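The tie-folding cell at Pavby has two arms, one tabletop and a service log of more than 1,220 entries. Most of them concern a cable. 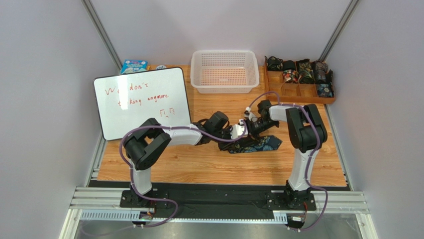 Mornings with a hex key

Start-up at Kunenley's old workshop begins with the mounting bolts, then the connectors under each base, then tea.

Flulitine, the firm that looks after the cell, swaps the purple cables every 2,000 cycles, whether or not they've earned it. An arm that bends all day is hard on anything strapped to it, and the loop over the elbow is where the grumbling starts. Too short and it tugs; too long and it wanders into the neighbour's business. 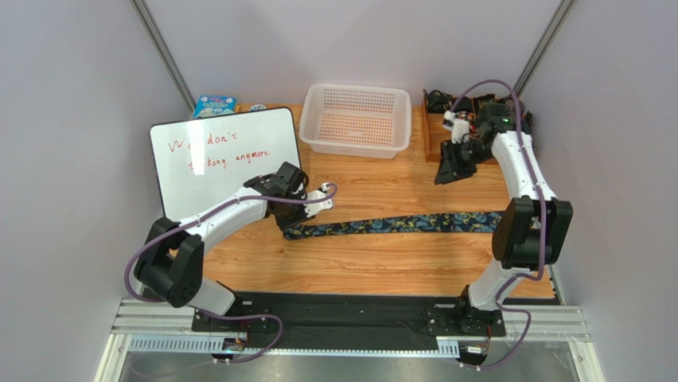 Gripper tips are cheaper to replace and easier to lose. The last set went missing in January and was found in a boot. 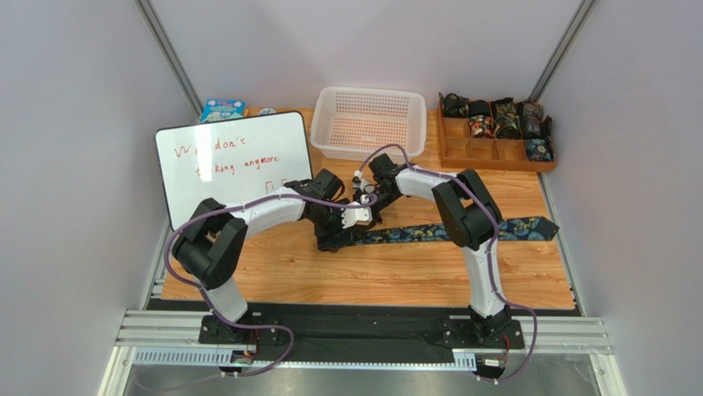
Both arms at work on a patterned navy tie, with the rolled ones in the tray behind.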